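How to Cook Rice on the Stove (Without a Rice Cooker)
Posted 1/12/19 by Hemant Bisht

My old rice cooker, a Nestine my aunt gave me, finally quit last April, and I never got around to replacing it. I went back to cooking rice the way my mother did, in a small pot with a lid, and I've come to like it better (my counter certainly does!). If your rice comes out gummy or scorched, don't give up yet — a few small changes will probably fix it.

What you need

One cup of long-grain white rice, one and a half cups of water, a pinch of salt, and a small saucepan. A glass lid is handy, as you'll be tempted to peek and it lets you do it without lifting anything.

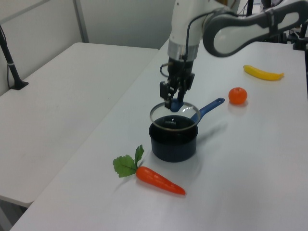

Step 1: Rinse

Put the rice in a bowl, cover it with cold water, and swish it with your hand. Pour off the cloudy water and do it again until it's mostly clear, then drain it well in a fine strainer.

Step 2: Simmer

Bring the rice, water and salt to a boil, stir once, and turn the burner down as low as it will go. Cover and leave it alone for 15 minutes. My stove runs hot even on low, so I slide a heat diffuser under the pan, but try it without one first.

Step 3: Rest

Take the pan off the heat and let it sit, still covered, for ten minutes more. Then fluff it with a fork, going gently around the sides.

What to do with leftovers

Cool them quickly and get them into the fridge within the hour. I love cold rice fried the next day with grated carrot, an egg and a squeeze of orange at the very end — an odd habit, I know, but do try it once.
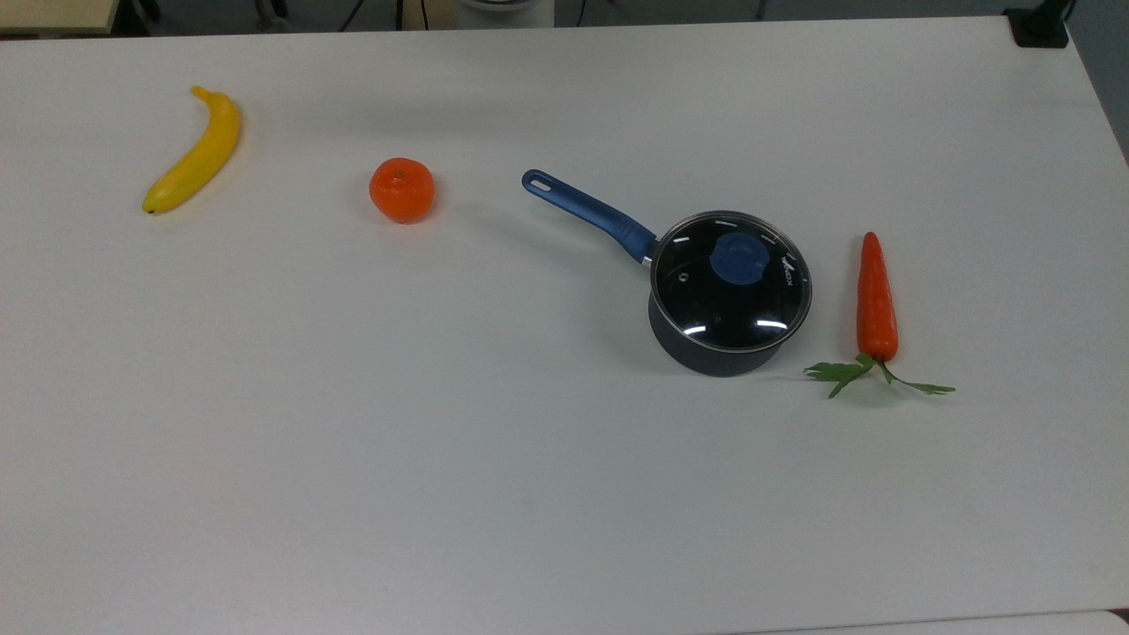 For brown rice, use two cups of water and let it simmer for 40 minutes before resting. It's a little more forgiving than white, and it freezes nicely in flat bags if you've made too much.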